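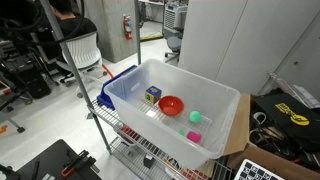 Reserved Seating on the Daltovden Line: Rider Comments

Topic opened 2025-04-29 in Rail Services, Commuter Lines

line_desk_moderator
Members are invited to comment on the proposal to add a second family car to the morning trains between Premovville and Daltovden. The operator's notice states that the car would run in trains of 7 cars only and that the trial would begin in August. Please keep replies to the proposal itself. Fares have a separate topic.

platform2regular
I support the proposal. The present family car is full before the train leaves Yeoh, and parents with strollers stand in the doorways for the rest of the trip. A second car would clear the doors and shorten the stops.

eastbound_131
I must disagree with the previous member. Train 131 is the only morning train that reaches Daltovden before the offices open, and every car on it is already crowded. Setting aside another car for one group of riders means more people in the other five. The notice does not say how many seats would be lost to general use, and it should.

Quoting eastbound_131: "Setting aside another car for one group of riders"

platform2regular
Those families are on the train today. They take up the same space whichever car they stand in.

eastbound_131
They do on a full day. On school holidays the family car leaves Yeoh with empty seats while the next car is packed. I have raised this with the operator in writing and received a standard reply.

wuvia_halt
May I ask whether the car would be open to riders boarding at Wuvia? Our platform is short, and the doors of the last 2 cars do not open there. If the new family car is placed at the rear, as the present one is, it will be of no use to us.

line_desk_moderator
The notice gives no position for the second car. It says only that signs will be placed on the platforms before the trial. Members who board at Wuvia should put this point to the operator directly, using the comment form at the station office.

wuvia_halt
Thank you. I will do so. I would ask others who use the halt to send their own forms as well.

signal_and_seat
I ride outside the peak and have no strong view on the number of cars. My concern is enforcement. The present rule is printed on the doors and is widely ignored, and conductors seldom walk through before Yeoh. A second car without staff to look after it would be a second set of stickers.

eastbound_131
On that we agree.

platform2regular
I accept the point about conductors. I would still prefer to see the trial go ahead — the operator can withdraw the car if the counts are poor. A limit on school holidays would also be reasonable, and I have added it to my form.

line_desk_moderator
For the record, 19 members have asked to be told when the operator replies. Any answer received will be posted in this topic. Comments on the platform length at Wuvia have been copied to the Stations section, where further replies on that subject should be made.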